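brokudlow-bin

Block picking from a bin with a secondhand arm, built in a shared workshop.
Last updated Aug 10, 2023

What this is

Code, settings and recorded runs for a bin picking cell put together in the back half of the Brokudlow workshop. The arm picks rectangular blocks out of a gray bin and sets them down again in the same bin, over and over. The repo holds the control scripts, the calibration files and the data from the July runs.

It is a hobby build. The code works on our cell and has not been tried on any other.

Contents

control/ motion scripts and the gripper driver
calib/ camera to base transform, bin corners, tool offset
runs/ one folder per session, with stills and a log
tools/ the log checker and the label viewer
wouters/ grasp planner, kept as a separate package

Hardware

Arm: KUKA, bought used, with its original controller.
Gripper: two metal fingers, driven by air. Fittings and hoses are standard push-in parts.
Bin: gray, open top, sloping walls. It is clamped down, with a cardboard sheet under part of it.
Camera: fixed, looking into the bin. It does not move with the arm.
Blocks: red and dark green. The red ones are longer than the green ones.

The cables to the gripper run along the outside of the arm and are held with ties. Leave slack at the wrist. Our first routing was too short and pulled a connector out when the last joint turned past its usual range. The joint limits in control/limits.txt are set tighter than the controller's own limits for this reason. Don't widen them unless you have rerouted the cables.

Setup

1. Clamp the bin and check that it does not shift when you push on a wall.
2. Run calib/corners.py and jog the tool to each inside corner of the bin floor when asked.
3. Run calib/check.py. The error should be under 4 mm at every corner. If it isn't, do step 2 again.
4. Start control/serve.py, then control/pick.py with the slow flag on.

Keep the slow flag on for the first few cycles after any change to calibration. Stay outside the tape line on the workshop floor while the drives are on, and keep the stop button within reach. 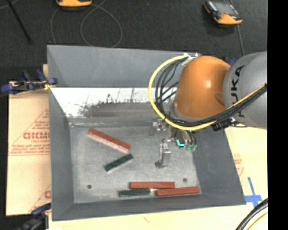 The planner is called Wouters. It takes the camera image, finds block outlines and scores grasps across the short side of each block. Grasps where a finger would land on another block or hit a wall get dropped. What remains is sorted by score and the first one is tried. If none are left, the arm runs a nudge move called Sternberg, which drags a closed gripper lightly along the floor of the bin to separate things.

Data

The July set has 2932 pick attempts in 14 sessions. Of these, 362 are marked as failed. Each attempt has a still from before the move, the chosen grasp, and a result field (ok, miss, slip, abort). Results were entered by hand by whoever was running the session, so expect a few mistakes. Slip and miss were not always kept apart in the earlier sessions.

Known problems

- Scuffs and marks on the bin sometimes get picked up as block edges. Raising min_area in the planner settings helps.
- Blocks lying flat against a wall are rarely picked without a nudge first.
- The log clock is not synced with the camera clock. tools/checklog.py prints the offset for each session.
- Session 9 has no tool offset file. Use the one from session 8.

License

Code is MIT. Data is CC BY 4.0. If you use the data, credit it as Cerevska, brokudlow-bin.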